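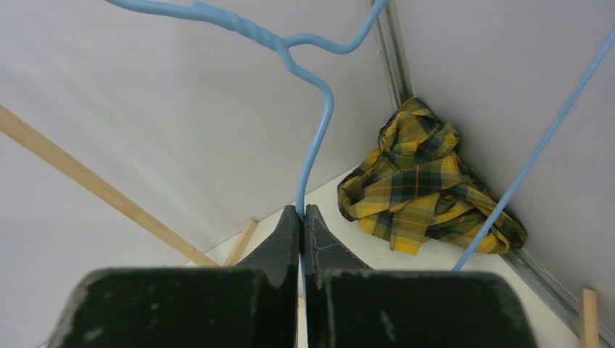 The Hanger Clause

When the Dernen Amateur Operatic Society split in two, everything had to be divided fairly, including the grudges. The Mikado went to the south side of the river. The piano stayed put, being too heavy to take sides.

That left the wardrobe. Ustyna Hutsuliak arrived at 10 with a typed list and a flask she did not intend to share. Nadja Lehner arrived at 13 minutes past, so as to have been waited for.

"The capes are ours," said Nadja.

"The capes have moth."

"Then the capes are yours."

They got through the bonnets by lunchtime. The pirate trousers took longer – both sides had a bass who claimed to be the only man they fitted, and both basses were flattering themselves.

By four there was only one line left on the list. It said "hangers", and somebody had underlined it twice.
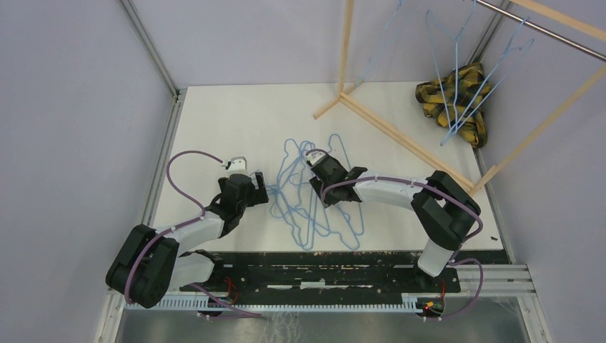

Light blue hangers, in a tangle.

"You can't sing on a hanger," said Nadja.

"You can't hang a cape on a principle," said Ustyna, who had been saving that since Friday.

Nadja pulled at one and got six. She sat down on the costume trunk, ownership of which was still disputed, and looked at the flask.

"Is that tea?"

Ustyna thought it over for as long as was decent, and unscrewed the second cup.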